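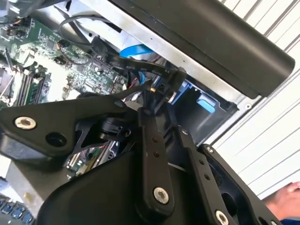

Danica Jurić：拆机这种活我不建议用手拖着示教。机箱里面空间就那么点，你的手要扶着末端，手指、袖口都会进到腕部相机的视野里，训练的时候模型看见的是带手的画面，部署的时候没有手，两边对不上。先把遥操作调顺再说。

楼主 回复 Danica Jurić：
遥操作试过了，第一周全是遥操作。问题是拔线。SATA插头那个力度，主手上一点感觉都没有，只能盯着画面猜。要么没夹住滑脱，要么夹住了硬拽，把旁边的线一起带起来。手拖着教，插头松开那一下手上是有感觉的，轨迹也顺。
画面里有手这件事我承认，所以现在的做法是拖动示教只录关节轨迹和夹爪开合，图像不要，然后让臂自己回放一遍，回放的时候再录图像。多花一倍时间，画面是干净的。

旧板卡收容所：
回放的时候机箱位置不能动吧？拔一根线机箱就挪一点，回放过去就偏了。

楼主 回复 旧板卡收容所：
对，会偏。机箱四角垫了防滑垫，还是会动。所以回放前要把东西恢复原样，线插回去，位置对着桌上的胶带标记摆正。有时候回放到一半就看出来要撞，按停，这条作废。
到目前为止拖动示教录了100条，回放之后能用的57条。剩下的主要是偏位，还有几条是线插回去以后弯的方向跟原来不一样，夹爪下去夹空了。

Danica Jurić：
100条留57条，你管这个叫比遥操作好？

楼主 回复 Danica Jurić：
遥操作我录过的那批留下来的比例还要低，而且留下来的那些也不好看，走走停停，在插头上面晃半天才下去。模型学到的也是在插头上面晃半天。

Iman Benkirane：
停顿可以在后处理里剪。速度低于阈值的段落抽掉，剩下的重新采样。我们拧螺丝的数据都这么处理。

楼主 回复 Iman Benkirane：
剪过。剪完以后接近那一段还行，夹住以后那段不敢剪，因为有时候停着是在等线绷紧，剪掉了就变成一夹就拽。我没想到怎么自动区分这两种停。

Iman Benkirane：
用夹爪电流分。夹住之前的停可以剪，电流上来以后的停保留。你的夹爪如果是Lusetti那个系列，电流是能读出来的，读数有点跳，做个滑动平均就够用。

楼主 回复 Iman Benkirane：
是Lusetti的。驱动里有这个字段，我一直没存。今晚改录制脚本。

漏电保护器：
问个基础的，拖动示教你是用臂自带的零力模式，还是自己写的重力补偿？我这边Namska的小臂，零力模式一开，末端挂了夹爪和相机就往下沉，扶着很累，录十几分钟手就抖。

楼主 回复 漏电保护器：
臂也是Namska。自带零力模式，但是负载参数要重新填，出厂的值是空末端的。夹爪、相机、相机支架、线，全都称了，质心自己估的。填完以后松手基本停得住，在机箱正上方那个姿态还会慢慢往下掉一点，手在下面托着就行。
还有腕部那根线，不要绷着固定，绷着的话转第六轴的时候会有一个回弹的力，你手上感觉到的就不准了。我重新走了线，留了一个松的弯。

漏电保护器：
质心怎么估？

楼主 回复 漏电保护器：
夹爪和相机装好以后整个拆下来，用细绳吊两个方向，看垂线交在哪儿。很土，够用。也可以用控制器里的负载辨识，让臂自己摆几个姿态算，我这台跑出来的结果每次不一样，就没用。

Danica Jurić：
负载辨识每次不一样，多半是那根线在拽，你重新走线以后再跑一次试试。

楼主 回复 Danica Jurić：
有道理，是走线之前跑的。记下了。

旧板卡收容所：
说一下我对选题的看法。你们拿整机来教，一上来就是带线的，太难。回收厂里拆台式机的顺序是先开侧板，再下大件，塑料导风罩、硬盘架这些能按卡扣取的先取，线留到后面，有的厂线直接剪。从价值上讲，剪比拔快得多，旧SATA线也没人要。

楼主 回复 旧板卡收容所：
剪线的方案讨论过。我们的任务定的是无损拆，主板和电源要能再上电测试，线也算在内。Abimbola Olatunji那边定的要求，改不了。
不过顺序我同意。这周已经改成从塑料件开始教了，蓝色的那些件。颜色跟周围的金属和绿板子差得远，形状也硬，夹上去不会变形，比线好教。
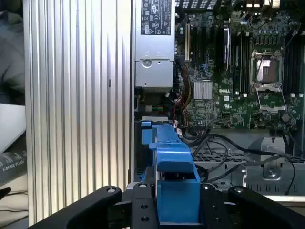 塑料件的难点在卡扣。有的是先按住凸起的那一片，再往外抽，有的是先抬一头再整个提。两指夹爪没有多余的手指去按，只能用一根指头的侧面压着，另一根指头去勾。这个动作遥操作做出来很别扭，因为主手上开合只有一个自由度，压和勾要靠整个手腕倾斜来分配。拖着教就简单，直接把夹爪掰到那个角度，压下去，往外带。
现在的录法是一个件拆成三段：靠近、压扣、取出。压扣这段用手拖，靠近和取出用遥操作。三段拼起来，交接的地方臂要停住，两边的关节角存下来核对，差得大的不要。

Aitana Prieto：
三段分开录的话，训练是分成三个策略还是合成一个？

楼主 回复 Aitana Prieto：
合成一个。分开训过，压扣单独拿出来成功率不错，接起来就不行，靠近那段停的位置稍微偏一点，压扣那段就没见过这个起点。后来在压扣示教的时候故意让起点散开，偏左偏右偏高都录，好一些。

Aitana Prieto：
散开的范围是怎么定的？随手放还是有个格子？

楼主 回复 Aitana Prieto：
一开始随手放，放着放着人就会习惯性放到差不多的地方，画出来一看全挤在一起。后来写了个脚本，每条开始前随机给一个偏移，臂自己走过去，人再接手。十三个起点一轮，录完一轮换一次机箱朝向。

Danica Jurić：
十三个不够。你换一台别的型号的机箱，起点分布整个就变了。我的意见还是一样，单台机箱上抠这么细，数据换不了场地。同样的工时，用遥操作在不同机箱上各录一点，数据脏一点，但见得多。我们在Vidmar的主从手柄上录了300条，机箱型号混着来，拆导风罩的泛化比你这种录法好。

楼主 回复 Danica Jurić：
你们的300条是带力反馈的手柄录的吧。Vidmar那套有反馈，我这边的主手没有。条件不一样。

Danica Jurić：
有反馈，但是我让人关掉反馈也录过一批，熟练以后差别没你想的那么大。新手差别大。你们是谁在操作？固定的人还是轮着来？

楼主 回复 Danica Jurić：
轮着来，两个学生加我。

Danica Jurić：
那就是了。先固定一个人，让他练一周，练习期间的数据全扔，再跟拖动示教比。你现在比的是一个没练过的遥操作和一个不用练的拖动。

楼主 回复 Danica Jurić：
这个我没法反驳，确实没有人练满过一周。周六实验室空，我让其中一个学生去连着录半天，看后半段有没有变好。

漏电保护器：
插一句，不用练也是优点啊。小厂哪有一个人专门练一周遥操作，线上的工人过来扶着臂走一遍就能教，这个很值钱。

旧板卡收容所 回复 漏电保护器：
线上的工人扶着臂走一遍，然后呢？还要回放、摆正、筛数据，这些谁做？我见过Vilto在展台上演示这个，工人拖一遍，臂重复一遍，很好看。换一台机箱就要重新拖。那个叫示教再现，跟他们现在说的学习是两回事。

漏电保护器：
再现就再现，同型号一批几百台的机器，再现就够了。企业淘汰的台式机经常是一整批一样的。

旧板卡收容所：
型号一样，状态不一样。有人加过内存，有人换过电源，有人走线的时候绕过来绕过去。我开过的机箱里面，同一批的线没有两台走得一样。塑料件倒是一样。

Iman Benkirane：
所以塑料件用再现，线用学习，分开处理不就行了。没必要争一个统一的。

楼主 回复 Iman Benkirane：
我们组里也有人这么提。卡在一点上，塑料件底下常常压着线，取件的时候线会挂住。纯再现不看画面，挂住了也照样往外抽。昨天就有一条，黑色那根线卡在件的边上，按停晚了，插头边上的塑料裂了一小块。

Iman Benkirane：
那就给再现加个力的上限，超了就停，停了叫人。

楼主 回复 Iman Benkirane：
上限设多少合适？卡扣本身脱开那一下就有个尖峰。

Iman Benkirane：
尖峰很短，挂线的力是慢慢涨上去的。看持续时间，别光看大小。你把电流存下来以后，拿正常的和挂线的各画几条，叠在一起看，很明显。

Aitana Prieto：
还有一个办法，抽出来之前加一个小幅度的左右晃，挂着的线会自己掉下来。人手拆的时候就是这么晃的，你看示教的时候操作者有没有这个动作，别让他们省掉。

楼主 回复 Aitana Prieto：
有，有一个学生会晃，另一个直接抽。我之前还觉得晃的那个动作多余，筛数据的时候扣了分。回去改筛选规则。

Danica Jurić：
这个正好说明筛选规则要看录像定，不要只看轨迹平不平滑。
另外问一下安全。拖动的时候操作者的手离夹爪多近？按压那一段手放哪？

楼主 回复 Danica Jurić：
规定是握在法兰那一圈，不许碰指头。实际录着录着手会往下滑，因为压扣的时候握得越低越好用力。夹爪开合是脚踏控制的，踩错了就会夹到。目前没人被夹过，力矩限得比较低。

Danica Jurić：
脚踏改成双击触发，或者另一只手按住使能才能闭合。录到后面人会累，别靠规定。机箱的钣金边也要注意，手在里面被臂往边上一带就是一个口子。让他们戴薄的防割手套。

楼主 回复 Danica Jurić：
手套试过，手感差一截，插头松没松摸不出来。使能键可以加，手柄上正好空着一个键。

漏电保护器：
手套选那种指尖露出来的。

旧板卡收容所：
电源那边也提醒一句，拆之前拔掉电源线以后按几下开机键放电，别急着伸手进去。你们学生不一定知道。

楼主 回复 旧板卡收容所：
这个写在操作单第一条了。

Aitana Prieto：
录制脚本改好以后能不能贴一下字段列表？我这边也在存夹爪电流，时间戳跟图像老是对不齐，想看看你是在哪一层打的戳。

楼主 回复 Aitana Prieto：
先说现在的：关节角、关节速度、末端位姿、夹爪开度、腕部相机、外部相机，时间戳都是主机收到的时刻打的，控制器自己的戳没用。电流准备跟开度放在同一个消息里，这样至少这两个是齐的。图像会晚一点，我是拿夹爪快速开合几次，在画面里找开始动的那一帧，算出来一个固定的偏移减掉。换了线或者换了USB口要重新量。

Aitana Prieto：
收到。我试试快速开合的办法。

楼主：
统一回一下上面几条。这周要改的：电流存下来，停顿按电流分开剪，闭合加使能键，负载辨识重新跑，筛选不再扣晃动的分。遥操作和拖动的对比等周六那批录完再说，同一个人，同一台机箱，拆同一个蓝色件，两种方式各录一半，顺序交替着来。

Danica Jurić：
交替着来不行，手感会串。上午一种下午一种，下次反过来。

楼主 回复 Danica Jurić：
好，按你说的排。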